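Creases in cutting table cover

gashaw_k
I re-covered my cutting table on Sunday. The cloth is a pale mint fabric, 200 gsm, pulled over the top and stapled underneath. It is fairly smooth, but some soft creases run diagonally and there is one faint line straight across.
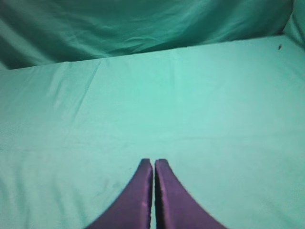
I steamed it twice before stapling. Staples are at 50 mm centres on the long sides, wider at the corners. Is this a tension problem or a pressing problem?

Nullow
Diagonal creases are usually tension. You have pulled one corner harder than its opposite. Lift the staples on both short sides, find the straight grain, and work outwards from the middle of each side. The line across is probably the fold from the bolt.

hora_upholstery
Disagree on the first part. At 200 gsm over a hard top, cotton relaxes within a week or so. I would damp it with a spray bottle, leave it overnight and look again before lifting anything.

Nullow
It relaxes evenly. It does not correct a skewed grain. Check with a set square against the selvedge.

Igor Kubiak
What is under the cloth? Bare board will show every wrinkle. A layer of felt hides most of it and the cloth grips better.

gashaw_k
Nothing under it at present. I have felt left over, so I will lift the short sides, add that and restaple from the middle.

hora_upholstery
Still worth damping it first. Costs nothing.

Related threads
Felt or wadding under a cutting table cover?
Staple length for 18 mm board
Removing bolt folds from cotton
Mondovia steam iron leaking at the base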